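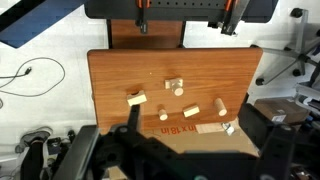 Right, a thread on the new study room booking system at Drostbridge library, now I've had a couple of weeks with it. You used to scribble your name on a sheet by the lifts and hope for the best. Now it's all done through Berrada, which you log into with your library card number, and every group room has its own page with a little calendar. The one I wanted was the model-making room, with the black pegboard and those pale wooden blocks and cylinders on the table, and it's a different page again from the quiet rooms. Took me ages to find!

2/ Booking opens at 8am, two weeks ahead. You get 66 hours a term each, which sounds stingy until you work it out. I've used nine.

3/ Your card has to be activated for the doors first. Mine wasn't, so I stood outside Skomwood building at ten to nine waving it at the reader like a wally. The help desk on floor 2 sorted it in about a minute.

4/ The confirmation email goes to your university address only. I had mine forwarded to my own and it went straight in the junk folder, so check there before you book the same slot again (sorry to whoever wanted 3pm).
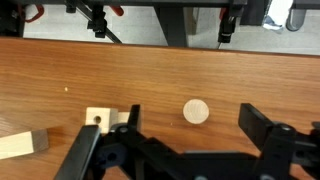 5/ Biggest moan: the ten minute rule. If you don't tap in within ten minutes of your start time, the room goes back in the pool and somebody else can grab it. And please tidy up before you tap out, the next lot don't want your stuff all over the table. Small things like that wooden cube with the hole drilled in it are so easy to walk off with in a coat pocket.

6/ Oh, and the old Stestine app still opens and still lets you pick a room, it just doesn't book anything. Delete it. I've moaned to the library and they say it's going at the end of February.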